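Search news, jobs, suppliers
Search

Catering & Facilities | Workplace

Robot arms join the lunch counter at Meddale

Sandwich orders at the Meddale business park are now being put together by two robot arms, after caterer Bester moved them from its test kitchen to the staff counter in February.

The arms, supplied by Sikar, pick wrapped sandwiches and place them in baskets for collection. Bester says the counter handles about 200 orders on a normal weekday, most of them between noon and half past one.

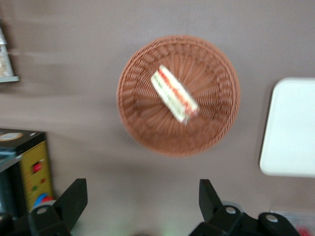 Three people worked the counter before the change and all three are still employed there. Two have moved to food preparation, which starts at 6.30am. The third, Temitope Ajayi, now looks after the arms, clears jams and deals with orders that need a person, such as allergy requests.

"I walk less and I watch a screen more," Ajayi said. "The busy hour is easier on my back. I do miss chatting to the regulars."

Site manager Fatima Akande said no jobs had been cut, but confirmed that a vacancy left open last year would not be filled. Counter staff have been given two days' training and a small pay rise for the new duties.

Obinna Sani, who represents catering workers on the site, said the early starts had been difficult for parents. He has asked for the shift pattern to be looked at again, and a meeting with Bester is planned for Wednesday.

The counter will go back to hand service whenever the arms are stopped for cleaning.

Tags: automation, catering, robots, shift work

Get our weekly round-up by email. You can unsubscribe at any time.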